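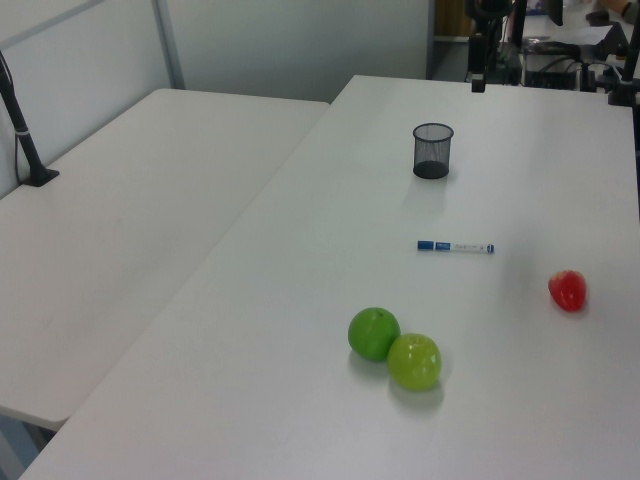

Chapter 6
Comparing Grippers in a Fair Way

In this chapter you will learn
how to choose the objects for a gripper test
how to write a test procedure which another person can repeat
how to read the results when two grippers have almost the same score
when the result of a comparison should not be trusted

6.1 Why comparison is difficult

In Chapter 5 we studied how one gripper closes on one object. We calculated the contact force and we checked if the friction was enough to hold the weight. Such a calculation is useful, but it does not tell the buyer of a robot cell which of two grippers should be bought. For this we need a test, and the test must treat both grippers equally.

This is harder than it sounds. A gripper never works alone. It is carried by an arm, it receives commands from a controller, and very often the position of the object comes from a camera. If the camera gives a wrong position, the gripper will miss the object, and a careless tester will write down a failure of the gripper. Therefore the first rule of this chapter is the following: change only one part of the system at a time.

6.2 The case used in this chapter

Throughout the chapter we follow the work of the Herkham laboratory, which had to select a gripper for a small sorting station. Two products were considered. The Kurka is a parallel gripper with two flat fingers and rubber pads. The Fumon has three curved fingers which bend around the object. Both were mounted on the same arm and were driven by the same Balogun controller. The arm speed was fixed at 100 millimeters per second for the final approach, and nobody was allowed to change it until the last trial was finished.

The laboratory wanted objects which can be found in any office or kitchen. A marker pen is long and thin, and it can roll when a finger touches it from the side. A mesh pencil cup can be taken by the rim or around the body, and these two grasps should be recorded separately. An apple is round and smooth, so flat fingers touch it only on a small area. Apples of different sizes make it possible to see how the score changes with the diameter while the general shape stays almost the same.

The distance between objects is also a part of the test. When two apples touch each other, a finger has no free space on one side, and the gripper must come from another direction or push one apple away. The same apple standing alone is a much easier task. For this reason a report which says only "apple, success" is not complete. It must say also what was next to the apple.

6.3 Number of trials

The laboratory made 800 trials for each gripper. Of these, 144 were done with touching objects. The arrangement was prepared in advance and written on a list, and both grippers followed the same list in the same order. After every trial the objects were put back by hand to the next position on the list.

Before you continue to Section 6.4, please take a sheet of paper and write down which events you would count as a failure. Is it a failure if the object is lifted but turns between the fingers? Is it a failure if a neighbor object is moved? Keep your answers, because you will need them for the first exercise.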